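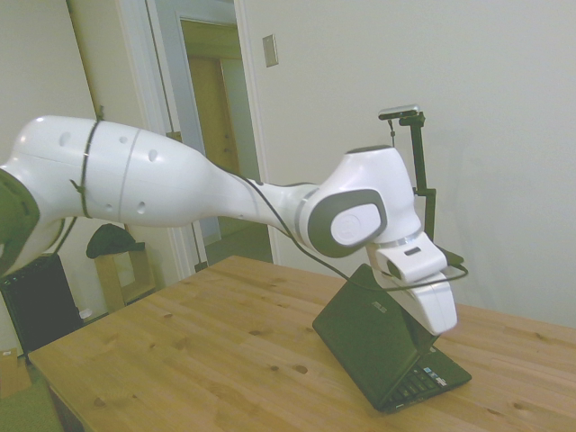
3 min read

Every few months someone writes a post saying you should dig your old netbook out of the closet because it's "still perfectly good." I have read a lot of these. They are usually written by a person who owns a much nicer laptop and is typing on it.

So I've been trying it for real, with a small black ASUS, on a pine table, for the better part of May and then on and off since. I wanted to know if a tiny computer could be my writing machine and nothing else. My friend Ashraf Radwan swears by his. Ashraf also swears by cold showers, so I went in with my guard up.

First, the claim that it takes up no space. Fine, that one is true. Open on the table it leaves plenty of wood on every side, and I like looking at wood. The table is light pine with a lot of knots in it, and I bought it used in Eltstead from a man who told me the knots were "character" and charged accordingly. I don't know that I believe in character. I do believe in a table that doesn't wobble, and this one doesn't.

Second, the claim that small means focused. I'm less sold. The theory goes that a slow machine with a small screen keeps you from wandering off to read the news. What I found is that I wandered off anyway and just waited longer for it to load. If you have no self-control on a big laptop you will have none on a little one. I tried a writing program called Flekance that is supposed to block everything except your own words. It blocked me for 2 hours one evening when I needed to look up how to spell "fuchsia," and I took it off the next morning.

Third, the keyboard. People get sentimental about netbook keyboards and I can't follow them there. My hands are average and I still hit two keys at once whenever I pick up speed. You get used to it, they say. You get used to a stone in your shoe too, if you walk far enough. I did write one long letter on it without much swearing, so maybe there's something to the getting used to it. I'd want more than one letter before I'd say so.

The screen is where I have the most complaints. Glossy screens look great in a store and then you bring one home and it shows you your own chin. I moved the table, moved the chair, tipped the lid back and forth, and the best I managed was to trade one reflection for another. Turned off, it's practically a mirror. Don't let anyone tell you 1080 anything matters at this size, either. I can't see the difference and I doubt they can.

I even bought a stand for it, a Temach, because a reader wrote in to say raising the screen would fix my neck. It raised the screen. It also raised the keyboard, so then my neck felt better and my wrists felt worse. The stand is now holding up cookbooks, and it's very good at that.

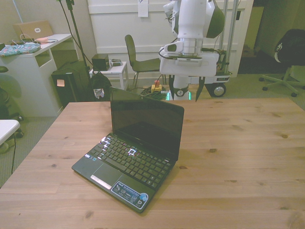
About those stickers

I got asked if I was going to peel the stickers off the palm rest. There's a blue and white one down on the right side and a little label up at the left, and they're the first thing people mention. The advice online is to warm them up with a hair dryer and rub off the glue with cooking oil. I tried that on an older laptop, a Baumgart I had in my last apartment, and ended up with a palm rest that collected lint for a year. The stickers stay. They aren't hurting anything, and my wrist doesn't land there much.

I do think the minimalist desk crowd oversells the bare-table look. A picture of one laptop on one clean tabletop tells you very little about how anybody lives. I've got a speaker off on the white side table, a bag on the floor and cords I keep meaning to deal with. None of it bothers me while I'm typing. The keyboard bothers me while I'm typing.

Would I tell you to go buy an old netbook? No. If you've already got one and it turns on, try it for 7 days and see how often you reach for the other computer. I reached for mine on day 2, to do my taxes, and I don't feel bad about it.

Ashraf says I haven't given it a fair chance. He's coming by next week to show me some keyboard shortcuts. We'll see.

Print this post
E-mail this post to a friend

Search this blog
Type and hit enter

Last updated: 5 August 2026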